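## Washer stops mid cycle with water still in the drum – is it the filter?

**Keir Imrie**, Olton, August 2020

Front loader, came with the flat so no manual. Got 10 minutes from the end last night and just sat there, water halfway up the glass. Ran drain on its own, eventually went down. Its empty now but I don't trust it with a full load. Where's the filter on these and do I need a plumber?

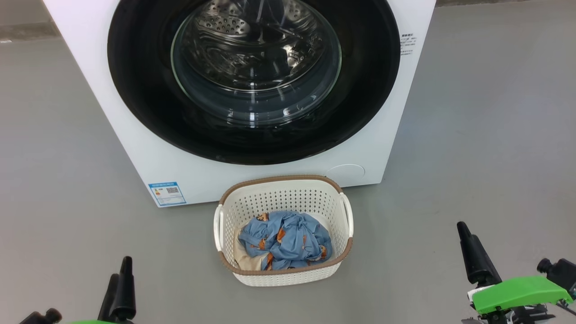 *1 min read · 2 replies*

Basket's there ready, got a weeks worth to get through. Any help appreciated.

**Sheena Pollock**

No plumber yet. Small round cover, low down on the front, right hand side – very likely your filter. Before you touch it:

- off at the wall
- old towels on the floor, more than you think
- shallow dish under the cover, a baking tray will do

Unscrew slowly. Bit of a turn, let it dribble, close it, empty the dish, repeat. Took me 30 minutes first time. Then pull the filter right out, rinse under the tap, feel inside the hole for coins, hair grips, baby socks. Mine was a hair grip plus teh remains of a tissue. Screw back in tight and do a short empty wash to check for drips.

If some covers won't shift by hand, a coin in the slot usually helps. Still not draining after that, look at the hose round the back for a kink.

**Lennox**

had same, was the pump. 39 quid for the part, fitted it myself. try the filter first tho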